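Pre-run checklist, cloth sorting cell, Sestum study
Completed by the station operator before the June block. Comments go under each item.

1. Emergency stop: OK
Pressed and released at both positions. Arms dropped to hold and stayed there.

2. Arm mounting bolts: OK
Paint marks line up. Left arm base checked twice after the Dradier bracket was swapped.

3. Fingertips: OK, watch
Tips close evenly. Replace at 2,000 grasps or at the first chip. Counter reads 571.

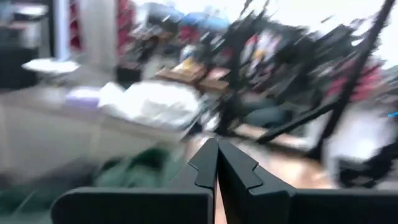

4. Wrist camera view: COMMENT
The Sestum method drops wrist images that are too smeared to use and fills the gap from the head view. The threshold is set per session, so it has to be checked per session. Fast wrist travel gives the usual result: both fingertips stay sharp while the shelving and boxes behind them streak on the diagonal. The filter must score the background only. If the fingers are included in the score, bad images pass. Mask was reloaded and tested on 40 images. Pass.

5. Exposure: COMMENT
Bright light at the upper right of the wrist view washes out that corner. Leave auto exposure off and log the value in Stusta.

6. Arm cables: FIX BEFORE RUN
Check slack at full reach, left and right. Any cable lying on the table must be clipped back. Left side needs one more clip.

7. Work surface: OK
Garments and containers may overlap at the start. That is part of the test. No hard objects under cloth.

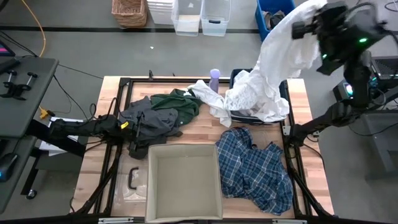 Item 7, table check. White lace-patterned cloth in right gripper, left gripper on gray garment.

8. Long cloth: COMMENT
Long pieces can trail over the table while the other end is up. Saengthong baseline treats this as a finished lift and lets go early. Our version waits for the head camera to confirm the tail. Allow up to 1,000 ms for the wait and do not shorten it to save time.

9. Floor around table: OK
Keep bins back from the operator's path. Tape down any cable that crosses it.

10. Logging: OK
Clocks on both camera streams match. Disk space checked.

Status: cleared to run once item 6 is closed. Recheck items 3 and 4 at 2 p.m.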